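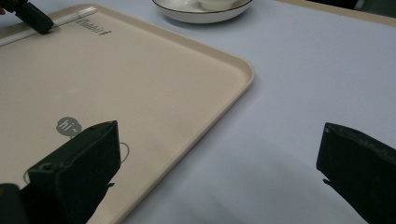
How to wash a stained tablecloth without wrecking it
Jul 30, 2019

I had six people round for curry in June and by pudding my favourite cloth looked like a crime scene (turmeric, red wine, candle wax, the lot!). I got nearly all of it out, so here's what I do.

Scrape off anything solid first with the back of a butter knife. If there's wax, pop the cloth in the freezer for a bit and it'll snap off in flakes. Then rinse each stain from the back with cold water. Never hot, not yet! I cooked a gravy stain into a lovely linen one that way and it's now a dust sheet.

Next, rub in a little washing-up liquid with your fingers and leave it for 2 hours. For turmeric I also hang the cloth out in full sun while it's damp. My neighbour Akihiko swears by this and he's right, the yellow just fades away.

Now it can go in the machine at 40, on its own, with your normal powder and no softener. Check the label before you do, mind – some of the coated ones only want a wipe down.

Have a good look before you dry it. If you can still see a mark, go back to the washing-up liquid and do it all again, as the tumble dryer will set it for good. I iron mine slightly damp, wrong side up, and roll it round a cardboard tube so there aren't any creases next time.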